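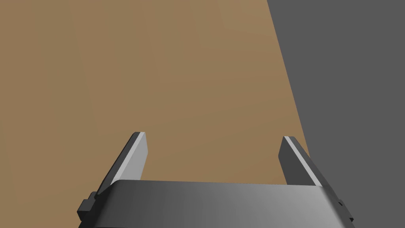 Wrist view in the simulator, fingers open over the brown table.

Third week on the robotics project, and our team is called Drillitz, a name I voted against. My job is the grasp script. The Wendt lab computer needs 19 minutes to load the scene, so I've read most of the Grillon handbook and the fire safety notice, twice.

The run log is up to 1,522 lines. I wrote 415 of them off as warnings about shading, then found the one about my gripper offset sitting in the middle of that lot. I'd typed a plus sign where a minus should go. Three of us had stared at it over lunch.
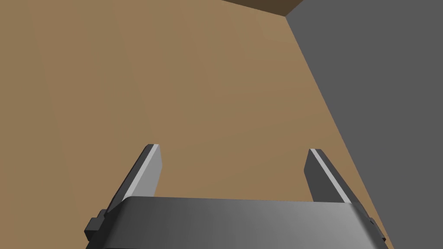
I changed the sign, saved it under a new name and wrote the old name in the notebook, like a responsible adult. The report wants a paragraph on "lessons learned." I have one about lunch. Tomorrow I start on the approach angle, and somebody else can wait for the computer.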